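Novar has moved its knit dyeing and finishing work to the Drunia plant, closing out a transfer that started in December. The last of the jet dyeing machines was signed off on 25th July, and the old dye house at Tatov will now handle sampling and lab dips only. Cut-and-sew stays where it was.

The plant at Drunia takes greige fabric from two sources. Most of it is single jersey and interlock from the company's own circular knitting floor, and the rest is fleece bought in from Đoàn under a supply contract renewed last winter. Both streams go through the same inspection step before dyeing. Fabric is relaxed, weighed, and graded on a point system, and any lot above the limit goes back to the knitter with a cut swatch attached.
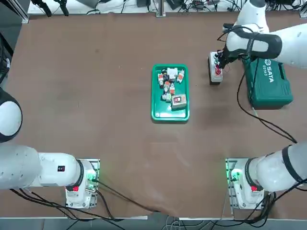
Lot identification has been reworked as part of the move. Under the old system a paper ticket was stapled to the selvage and often came off in the scour. Each roll now carries a heat-sealed tag with the lot number, the yarn count, and the machine it was knitted on. Machine settings are tied to that tag, and the dye recipe can't be released until the tag has been read. Operators also have a common set of status signals to learn, with green meaning ready on every station. The two white arm bases over the brown tabletop each glow green and have a red button on the front. Older winders that had the stop at the side have been rewired to match.

Capacity at Drunia is now 36 tonnes of finished knit per week on two shifts. Tatov ran at a little over half of that in its last full year. The company gives two causes for the gain: a shorter liquor ratio in the new jets, and a stenter with enough chambers to dry heavy fleece in one pass. Fleece used to need a second pass, and shrinkage results drifted between the two.

Water use per kilogram of fabric has dropped as well, though Novar has not published a figure and says it will wait for a full year of meter readings. Rinse water from the final bath is held in a tank and used again for the first scour of the next dark lot. Pale shades still start with fresh water. Heat is recovered from the drain line through a plate exchanger, which the maintenance crew has to open and clean every second week on account of lint.

Staffing is settled. The combined site has 136 people in dyeing, finishing, and inspection. Those who moved from Tatov kept their grade and length of service, and a shuttle bus will run until the end of the year. A decision on whether to keep the bus after that depends on how many riders it has. 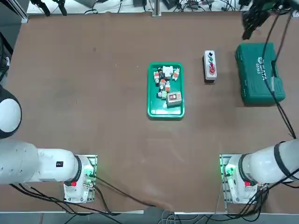

According to Đoàn, the new inspection step has already changed how its fleece is packed. The supplier now ships in shorter rolls with a wider core, so that the fabric has less tension in it on arrival and relaxes to its true width sooner. It has asked for the point-system results to be sent lot by lot, and wants them within two days of receipt, before the next knitting run is set up. Novar has agreed to the first request and is still working on the second.

Shade approval remains the slow part of the process. During the transfer, 1,434 recipes were carried over from Tatov, and every one has to be run again at bulk scale because the water at Drunia is harder. Nearly all of the black and navy recipes have passed. Heathers and bright reds are behind - the reds need a change in the soaping step, and the heathers are waiting on yarn from a single spinner.

Customers with open orders in a color that has not been approved will receive a lab dip from Tatov first, followed by a bulk swatch from Drunia. Both must be signed before cutting starts. Orders in approved colors follow the normal calendar, with the same lead times as before the move.

Delivery addresses for greige fabric have changed. Trucks should use the north gate at Drunia, and paperwork that still shows the Tatov dye house will be accepted through the end of the current contract period.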